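Surtitles at Fornholm: are we all reading or listening?

pitfall_anna
14 replies · 3 shares

Back from the Monti at Fornholm and I need to complain to people who won't tell me to calm down. They have put the surtitles on little screens in the seat backs. Everyone in my row spent the evening gazing at the knees of the person in front. There was a perfectly good soprano up there dying in front of painted scenery and she might as well have been doing it in the car park.

I'd take the old board over the stage any day. At least then you were looking in the right county.

oboe_widower
You can switch them off, you know. There's a button.

pitfall_anna
I can switch off mine. I can't switch off the chap next to me, who had his on full brightness and in German.

Rasport_Regular
Was it sung in German?

pitfall_anna
Italian.

Rasport_Regular
Then he's my new hero.

quaver_and_toast
I'm going to disagree with the original post. My mum's hearing is going and she gave up on opera in 2005 after a Flullier evening where she couldn't follow a thing from the second act onwards. I took her to Fornholm in February and she laughed at the jokes. Before the singers had got to them, admittedly, but she laughed.

oboe_widower
Laughing before the joke is my whole problem with surtitles, wherever they put them. The baritone takes a breath, the punchline pops up, the house falls about, and the poor man has to sing it anyway to people who are already getting over it.

Shirley Fortin
I wrote surtitles for a touring company for nine seasons, so I'll put my head above the parapet. The early laugh is nearly always a cueing fault. A decent operator holds the line back until the singer is on the word that matters. The trouble is that the operator is following a score in the dark, and tenors do as they please. I once had one skip a whole verse and I went through 8 titles in almost no time trying to find him. It must have looked like a fire drill.

As for where to put them, I like seat backs. Small text close to you is easier on the neck than big text a long way up, especially from the side seats.

quaver_and_toast
Thank you. Eight titles in one go, though! Mum would have been furious.

Rasport_Regular
Shirley, did you cut much? I always feel the chorus sings for a page and a half and I get "We are glad."

Shirley Fortin
They were glad. If they sing it four times, you get it once and then a blank screen, and you're meant to look at the stage during the blank. That was the theory anyway.

pitfall_anna
There were no blanks at Fornholm. It ran the whole way through like a parking fine. I'd have minded much less with blanks.

dropped_stitch
Unpopular view: read the story beforehand and do without. People managed.

oboe_widower
People talked all the way through and ate oranges.

dropped_stitch
Sounds better than being dazzled by somebody's German.

quaver_and_toast
Doing without is fine if you've got the evening spare to study and your ears work. I don't see why anybody should have to revise for a night out.

dropped_stitch
It's a page of A4. The plot's usually "he was her brother".

Rasport_Regular
Spoilers.

pitfall_anna
I've written to Fornholm asking for the blanks to be put back and the brightness turned down. I've been told my comments are valued. Going again for the Flullier double bill, back row of the circle, where I'm hoping the only knees are mine. Shirley, is there anything worth asking for by name, or do they just have a dimmer somewhere?

Shirley Fortin
Ask who sets the house level. Somebody does it at the start of the run and then it never gets touched again. Ask before the dress rehearsal if you can. 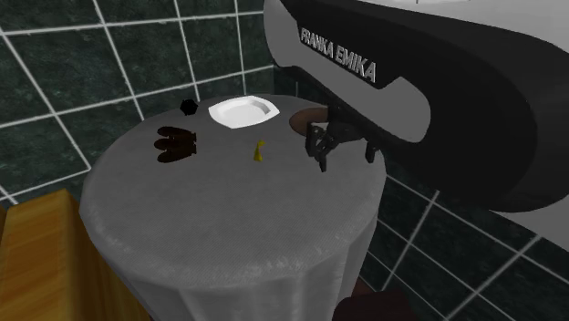

Other threads in Opera and Song

Rasport interval drinks: pre-order or queue and pray?
9 replies · 0 shares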